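Sorting the toy basket, again

Melur Lumenta

I have wanted to write about small toys for a long time. Big toys are easy. A doll's house stands where it stands, and a tricycle goes in the hall. The small ones are the difficult part, because they travel through the house and in the end they all arrive in the same basket.

I grew up in a flat where everything had a drawer, and my aunt Harahap (we called her by the family name, it was a joke that stayed) could find a single button in the dark. I did not inherit this. My way is to let things collect until I am annoyed, and then to spend one long afternoon with a pot of tea.

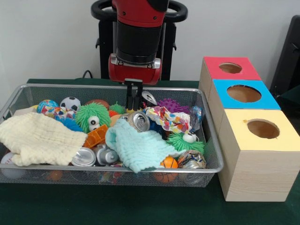 4 min read

A wire basket is honest in one way: you see through the side what you have been avoiding. In ours the cloths end up over the front and the balls gather at the back. And there are always things between them which are not toys at all, like crushed drink cans. Children do not make this difference. A can is shiny and it makes a noise, so it goes in.

I used to begin by tipping everything out on the floor. Please do not do this if you have small children awake in the house. Within five minutes every ball is under the sofa and somebody is crying about a toy they have not touched since April. Now I work from the top and take one thing at a time, and what I have not reached stays in the basket.

The first thing I take is always the cloths. They hide the most, and when they are gone the heap is suddenly much smaller. I have tried rolling them as they do in the Sarico catalogue, but muslin does not want to be rolled. It opens again while you look at it. I fold in half, in half again, and I leave it.

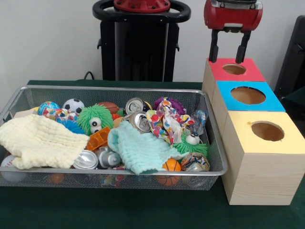

Posted in: Home and Play – Mamov Parents' Club

After the cloths come the cans, straight to the recycling. Then the balls, and here I have a small confession. I like the fuzzy one with the googly eyes very much and I always put it aside for myself until the end, so that it can look at me while I work. My daughter says it is a monster. I think it is more like an uncle who has just woken up.

For the balls I had to decide what "the same" means. Do you put the spiky ones together, or the ones of one colour, or all the sport ones? I tried by colour first. It looked beautiful for one evening, but a child who wants to play football does not search for "brown" or "black and white". She searches for football. So now it is by what you do with them: to throw, to squeeze, and everything else.

I once bought a set of dividers from Grekix with 28 little compartments. It was a good product for screws, I think. For toys it was too much, and I spent more time reading my own labels than tidying. It lives in the cellar now with the paint brushes.

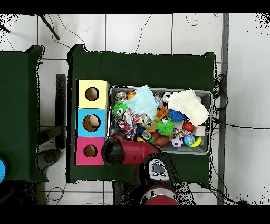 Boxes with a hole in the top are what finally helped us. The idea came from a mother in the club, who had seen that her son would post anything into anything, and who decided to use this talent. It is much more interesting to push a ball through a hole than to lay it on a shelf. Colour helps as well, for a child who does not read yet: with a yellow box, a blue one and a pink one, you can say "into the blue" from the other side of the room and be understood. Only test the size of the hole with your biggest ball before you promise anything. I did not, and there was a very sad minute.

There are things which never find a group. A piece of rope, a single plastic block, a ring that surely belonged to a set. My rule was to keep such pieces for one month and then give them away, but I am weak and the month is usually longer. At the moment they stay in the basket together and I call them the guests.

The whole job takes me around 38 minutes if I am alone, and nearly the double with help. I prefer it with help, even so – the singing is better. When we are ready we put the cloths back on top, so that it looks calm for an evening.

Next time I want to write about the bath toys, which have their own problems, mostly of smell. If you have a good method for drying the ones with a hole underneath, please leave it in the comments.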